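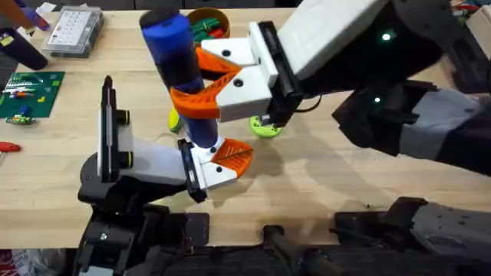

Kit de dois braços da Lotoven, alguém já usou a sério?

marreco53
Pessoal, ando de olho no kit bimanual da Lotoven, aquele com as garras de dedos flexíveis cor de laranja. Custa à volta de 1,000 euros a mais do que o da Tatham e queria saber se compensa. É para passar peças de uma mão para a outra em cima da bancada, nada pesado.

tia_zulmira
Tenho um desde abril e estou contentíssima! Os dedos rendilhados adaptam-se a quase tudo — tubos, frascos, tampas — e não preciso de afinar a força a cada peça. A montagem é que foi um castigo, levei 4 serões (e o manual está num inglês muito duvidoso).

Quim_do_Torno
Discordo. Dedos moles são bons para agarrar e maus para entregar. Se a peça entra inclinada, a segunda garra apanha-a torta e fica torta até ao fim. No Tatham, com dedos rígidos, isso acontece-me muito menos.

tia_zulmira
Quim, isso é calibração! Refaz os pontos de entrega e depois falamos.

Quim_do_Torno
Refiz dez vezes, obrigado.

marreco53
E as peças impressas em 3D, aguentam? Tenho medo dos furos dos parafusos.

anong.p
Sou a Anong Pongsiri, vendo os dois na Limgate, por isso deem-me o desconto que quiserem. Os furos moem se apertarem à bruta. Usem chave manual e imprimam um corpo de garra suplente.

marreco53
Boa, obrigado. Alugam por uma semana?

anong.p
Alugamos sim, manda mensagem privada.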